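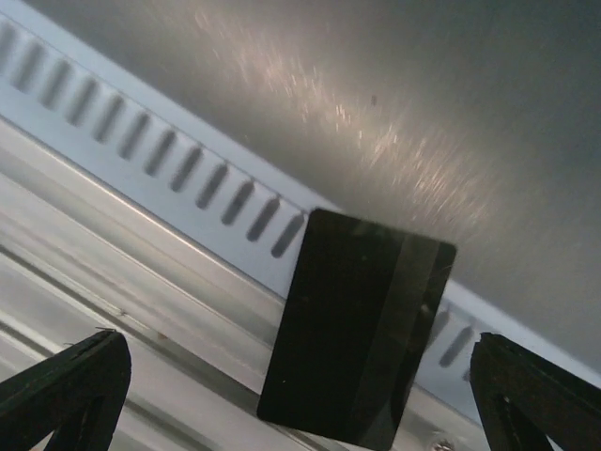 Omard Card Handling Cell
Equipment and planning information for purchasing officers

The Omard cell is supplied by Zindmont for organizations that test access cards and the terminals that read them. It consists of one arm, a two-finger gripper, a wrist camera and a bench frame. Terminals are not included and should be budgeted for separately.

What to allow for in your budget

Base cell, gripper and wrist camera: quoted on application
Spare finger set, matte black: $300 per pair
Additional card tray: $103
On-site installation and operator training: $1,709

Prices are in Canadian dollars and exclude tax and freight. They apply to orders received after 3 October 2020.

Finger sets are a consumable item. Sites that run mostly flat, rigid cards should plan to replace one set a year. Sites that handle cards against metal housings, where the fingers may touch a rail or panel edge, should hold a second set in stores.

Site requirements

The bench must be level and able to carry the arm at full reach. Allow clear access on three sides. Brushed or polished steel surfaces reflect overhead lighting into the wrist camera – the installer will set exposure on the day, but fixed lighting is preferred and skylights should be covered.

Lead time

Delivery is around 5 weeks from receipt of a purchase order. Orders for installation before the end of March should be placed early, as installation dates in that month are limited. The Rawat controller ships with the cell. The Fudovik reporting licence is optional and is renewed annually.

Enquiries

Quotations and tender documents: Babita Pandey, Equipment Sales
Site assessments and installation dates: Renu Yadav, Field Services

Please include your terminal model and card dimensions with all enquiries.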